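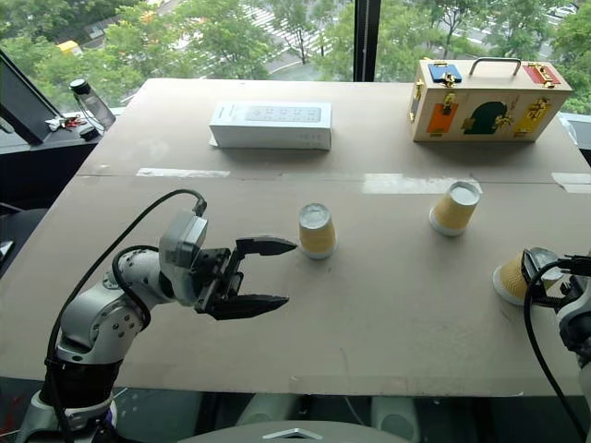
My sister wanted to know why on earth I don't just buy a set of proper plastic tumblers and be done with it, and a reader who left a comment under the last post thought much the same, only she put it more gently and added that paper cups always go soft on her before the lemonade is gone. I've been turning it over all week, mostly while doing dishes, and I think I owe you both a longer answer than the one I gave on the phone.

So, paper cups. I went back to them last October, when we had the whole building down in the courtyard for the soup evening and I ran out of mugs before everybody on the second floor had been served. Somebody lent me a few from their cupboard, and somebody else drank out of a measuring jug, and it was a lovely night, but I did spend the next morning knocking on doors with a tray of other people's mugs, trying to match them to their owners. One of them I still have. It has a goose on it. If it's yours, please come and get it!

After that I tried a good many kinds. The thin waxy ones are fine for water and hopeless for anything else. The ones with fold-out handles are charming for the first minute. What I've settled on is a cup with a bit of texture to the outside wall, the pale yellow with the white base, because it gives your fingers something to hold on to and the color looks cheerful even on a gray afternoon. A textured wall also seems to stand up better to small children, who squeeze. My sister will say I chose them for the yellow and she is at least half right.

I set mine out upside down, the way my grandmother did with her glasses. She kept every glass in the house on its rim, on a sheet of shelf paper that she changed in spring, and she would have been scandalized by an open cup sitting on a table waiting for dust. I know people argue about this (the rim touches the surface, so the surface had better be clean, and so on) but outdoors it makes all the sense in the world. Bugs, pollen, the little bits that come off the linden tree in the courtyard – they all land on the white bottom and never get near the part you drink from. The one drawback is wind. A cup on its rim is steadier than you'd expect, but a good gust will still have it over on its side and rolling toward the edge.

That brings me to cardboard, which I have become quite evangelical about. I used to put down a cloth. I have nice ones, too, including the blue check I bought on our trip to Kinia, and every single one has a ring or a splash on it that I can date like a tree. Now I open out the biggest flat sheets I can get and cover the whole table, right across. It's plain and tan and it doesn't pretend to be anything. Cups don't slide on it the way they do on bare tabletop, a spill soaks in where it falls and stays put, and the children can draw on it while the grown-ups are talking. When everyone has gone home you fold it up and out it goes with the recycling. If you want it to lie flat, leave it overnight under something heavy with the curl facing down. I use the dictionaries.

The furniture shop on Sumampouw Street is where I get mine, by the way. They put the big pieces out behind the building in the afternoon, and if you ask nicely they'll set a clean one aside. Last time I carried home a sheet so large that I had to turn sideways to get around the corner, and a bus driver waved me across with what I choose to believe was respect.

Then there's the matter of what goes at the far end of the table. I like to have the back of it settled before I touch the front, or else I end up shuffling things around with cups in both hands. A flat white box is useful back there for anything that would otherwise wander. And I have a real weakness for the wooden lock box with the metal handle, which is a pleasure to pick up. I like a light wood with nothing much done to it. At the soup evening, the one like it held our coins for the courtyard fund, along with the raffle tickets, and later in the night a pair of somebody's earrings for safekeeping. It's silly how much more official a collection feels when there's a lid and a handle. People straighten their shoulders a bit and go looking for another coin.

I should say a word on the soft-cup problem, because it's a fair complaint. Most of the trouble comes from pouring too early. If you fill a whole table of cups before anyone has arrived, they sit there working away at the seams, and by the time your guests have hung up their coats and admired the geraniums, you've lost half an hour of the cup's life. Leave them turned over and empty, and fill each one as it's asked for. It's slower, yes, but you get to say hello to each person properly, and I've come to think of it as my favorite job at any party. For lemonade I fill to about a finger's width below the rim. For anything hot I use two cups, one inside the other, and I don't feel bad about it.

As for cost, I did sit down with a pencil at one point, since I'd been accused of extravagance. A sleeve of cups from Destus, the party place by the station, sees me through four small afternoons, or one large one if the weather is warm. That's cheaper than the tumblers would be until you get to the second year, at which point I admit the tumblers begin to win. But the tumblers would have to live somewhere, and you have not seen my kitchen. There's a shelf over the stove, and a drawer that only opens if the oven door is shut, and the rest is pots.

We're doing the summer table on the longest weekend of the month if the weather holds, from six o'clock on, in the courtyard as usual. I'm making the Luromik punch again, the cold one with pears and too much ginger, from the recipe on the back of the old Luromik syrup tin, and there'll be flatbread as long as the oven cooperates. Bring a chair if you've got one that folds. The bench by the bicycle rack still has its bad leg, and I've put a note on it, though the note keeps blowing off.

Oh, and to the reader with the soft cups, do try the doubled-up trick with lemonade too, and let me know how you get on. I'll be over at my sister's for a few days, so if your comment takes a while to show up, that's only me being slow. I'm taking her a sleeve of the yellow ones.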